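Reviewed: Statine 2.1 motion planning and calibration toolkit
4 December 2019

Statine is a planning and calibration package for multi-arm workcells, sold by Zultbridge as a perpetual license with a year of updates. We have run it since July on a bench cell, replacing a planner stack we had maintained ourselves. This review covers the planner, the collision model, the calibration tool and the log viewer. The vision add-on, Lamptey, gets a short section because we only used it for pose estimates.

## Installation

The installer wants a clean machine. On a workstation that already had an older middleware build it overwrote two library paths and broke our gripper driver. Reinstalling in a container fixed it. Zultbridge supplies a container recipe, but it sits in a subfolder the manual does not mention.

License activation needs a network connection once. After that the controller can stay offline.

## Planner

The default planner is a sampling method with a smoothing pass. For a single arm in free space it is fast and dull, as it should be. We built a benchmark of 2,910 start and goal pairs from our own logs, with a cutoff of 200 ms per query. Most failures fell in one group: goals close to the table where the wrist has to turn past a joint limit. Raising the cutoff helped less than seeding the search with the previous solution, an option that is off by default.

Two-arm planning is weaker. Statine treats the second arm as a moving obstacle unless both are placed in one group, and a combined group makes planning noticeably slower. We ended up reserving regions of the table per arm and planning separately. That works, but it means the scheduling logic lives in our code and Statine knows nothing about it.

Path output is time-stamped joint positions. Velocity limits are respected. Jerk limits are accepted in the config file and, as of this version, ignored without a warning.

## Collision model

Robot geometry loads from the usual description files. The simplification tool that turns meshes into capsules is the best part of the package. It shows the volume added by each capsule and lets you tighten one link at a time.

Cables are another matter. There is no primitive for a cable, so external wiring has to be covered by padding the link. A cable that runs flat along the forearm needs only a little. The loop that leaves the arm and hangs to one side needs a separate capsule attached to the link, with a generous radius, and you have to estimate the swing yourself. We also added a pad for the wiring beside the gripper.

Held objects are attached with one call. The attached mesh is not simplified automatically, and a broad, flat part slows every collision check until you swap in boxes by hand.

## Calibration

The tool asks for a set of poses, moves the arm through them and solves for the camera and base transforms together. It reports a residual per pose, which makes outliers easy to drop. We use 100 poses; the suggested minimum is much lower and gave results that shifted between runs.

The table plane can be fitted separately. We checked it against tape lines laid out in a grid on brown paper. The overlay in the viewer will draw a matching grid, though it assumes perfectly straight lines, so crooked tape reads as an error that is not there.

## Lamptey add-on

Pose estimates for matte parts were stable. Objects partly hidden behind an arm are dropped from the world model after a short timeout, and the planner then treats that space as free. Set the timeout to "hold" before doing anything near the wrist. 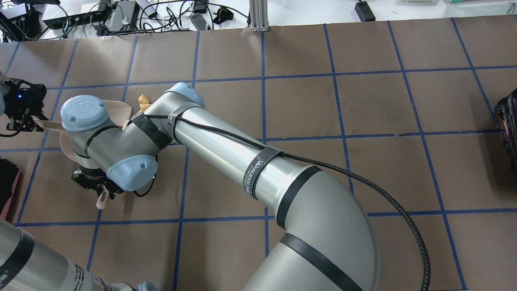
## Log viewer

Wuno, the bundled viewer, plays back joint states, camera images and planning scenes on one timeline. Scrubbing is smooth on short recordings and poor on long ones. Export to plain text works. Export to video drops the overlay — a known issue according to the release notes, with no date given for a fix.

## Assessment

**Good:** capsule editor, per-pose residuals, predictable single-arm planning.

**Bad:** ignored jerk limits, slow combined groups, default timeout in Lamptey.

We are keeping the license for the collision editor and calibration. Two-arm scheduling stays in our own code, and we have filed the jerk limit bug with Zultbridge.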